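4.3 Running the Tabletop Demonstration for Visitors

1. Admit no more than 11 visitors at a time. Keep all visitors behind the floor line.

2. Confirm that the emergency stop is within reach of the operator.

3. Place the white cutting board, the cup and the tray on the dark table. Set the toy food on and beside the board.

4. Select the program "Open Day" and set arm speed to 20 percent.

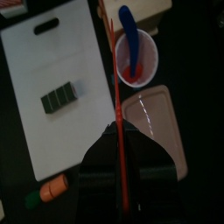 Ondolo Visitor Programs, Bollville Site

5. Start the program. When the gripper has hold of the red-orange rod, invite visitors to view the wrist camera picture on the wall screen. The segmented green toy piece should be visible on the board.

CAUTION: Do not reach over the table while the arm is powered. Press the emergency stop before moving any item by hand.

NOTE: If the rod is dropped, stop the program, return the rod to its starting position and repeat step 5.

6. At the end of each session, send the arm to its rest position and enter the session in the log.

Questions about visitor sessions should be sent to Marcelle Jacquet. Faults with the arm or the gripper must be reported to Rachid Slaoui before the next group is admitted.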